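Sillwood Test Kitchen
Notebook, mixing trials, December
Entry opened 9:40 a.m.

Purpose: to compare two ways of preparing whey powder in shaker cups, with and without the wire whisk ball, before the method is written up for the Sterketti instruction sheet.

Bag weight at the start of the session, clip included: 1,127 g. Bag weight at the close of the morning: 1,047 g. The difference is higher than the portions entered on the sheet. The missing amount is put down to overfilled scoops and to powder left on the counter. Portions are to be weighed in the bowl from now on and leveled before they go into the cup.

Water was measured at 200 ml for every portion. When the powder went in first, a paste formed at the base of the cup and held there through the first shaking. When the water went in first, the paste was much reduced – a small ring remained under the rim. The whisk ball shortened the shaking time in both cases. Scale reading for the empty cup, lid off: 83 g.

The lids require separate attention. Powder collects beneath the flip-top and hardens if the lid is left overnight. Lids are to be opened fully, rinsed and set apart from the cups to dry.

The bag is to be clipped across its full width between portions. The Osagie sheet still lists the old order of steps and should be withdrawn.

Outstanding: repeat with cold milk; confirm rinse times with Clumilico. 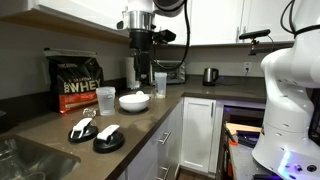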